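Tratico Sneeze Diaries

A small, friendly dataset of hay fever diaries from two neighboring towns, Finwood and Sunholm.
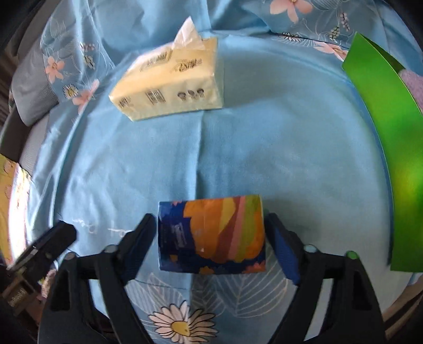

Tratico started as a shared spreadsheet and grew into something we're really proud of. People with hay fever wrote down how they felt each day, what they could smell and see blooming near home, and whether they had the windows open. Put all that together and you get a lovely, messy picture of spring and summer as noses experience it!

What's in the box

There are 3,000 diary entries from 70 people, written over 690 days. Nobody wrote every day, and we never asked them to. Some diarists only show up in grass season, and a few kept going through the winter (thank you, dust mite people, your rows are gold).

Files

entries.csv – one row per diary entry
people.csv – one row per diarist, with town, age band and known allergies
bloom.csv – what was flowering, by town and week
notes.txt – free text comments, one per line, keyed by entry_id
CHANGES.txt – what we fixed and when

Columns in entries.csv

entry_id: a number, unique, not in date order
person_id: matches people.csv
day: days since the project began, starting at 1
town: F for Finwood, S for Sunholm
sneeze: 0 to 4, where 0 is none and 4 is "had to pull the car over"
eyes: 0 to 4, itching or watering
sleep: 0 to 4, where 4 is a terrible night
medicine: none, pill, spray, drops, or more than one separated by a plus sign
windows: open, closed, or blank
outside_hours: whole hours, the diarist's own guess
tissues: few, half a pack, pack, more

The tissues column is our favorite, and it came from the diarists themselves. The first version of the form asked for an exact number and everyone hated it. Packs turned out to be how people really think about a bad day. Be careful, though: pack sizes differ a lot between brands, and we didn't record which kind people used. Treat the column as a ranking and please don't convert it to sheets.

How entries were collected

Most people used the phone form. The Sunholm group began on paper cards, which we typed in later on Saturday mornings with a lot of coffee. If a card couldn't be read, the field is blank. We didn't fill in anything by guessing.

Bloom records come from walks along two fixed routes. The Finwood route follows the creek and has plenty of birch and alder. The Sunholm route goes past the old Marchetti orchard and out through hay meadows, so it's much stronger on grasses. When the meadows get cut in June the Sunholm scores jump, and it's a joy to plot – try a seven-day average of sneeze by town and you'll spot it right away.

Known problems

Day numbers on the paper cards can be off by one, mostly for entries written after midnight.

"Spray" covers both nose sprays and saline rinses until the form was changed. The form_version field in people.csv tells you which form a person began with, but a handful of people switched partway through.

People write more when they feel bad. The quiet days are badly undercounted and you shouldn't read the average score as the average day in either town.

Two diarists share a household and often submitted together. Their person_ids are flagged in the household column.

We have no pollen counts. There is no trap in either town, and we'd rather leave the column out than borrow numbers from far away. If you join in your own weather data, rain and wind are the two to start with!

Good uses

Teaching people to work with uneven, human-made records. Practicing time series with gaps. Comparing towns, drawing charts, trying out text methods on the notes (they're short, grumpy and often very funny).

Please don't use it for

Medical advice of any kind, or for comparing medicines. People picked their own treatments, changed them often and usually reached for the strong stuff on their worst days, so a simple comparison will make every medicine look bad.

Privacy

Names, streets and workplaces were removed from the notes by hand. Ages are in ten-year bands. If you think you can tell who someone is, let us know through the issue tracker and leave the details out of the public post.

Sharing

Free to copy, change and reuse, with credit to the Tratico Sneeze Diaries. If you make a chart from it, send it over – we print the good ones and hang them at the Finwood end of the creek path.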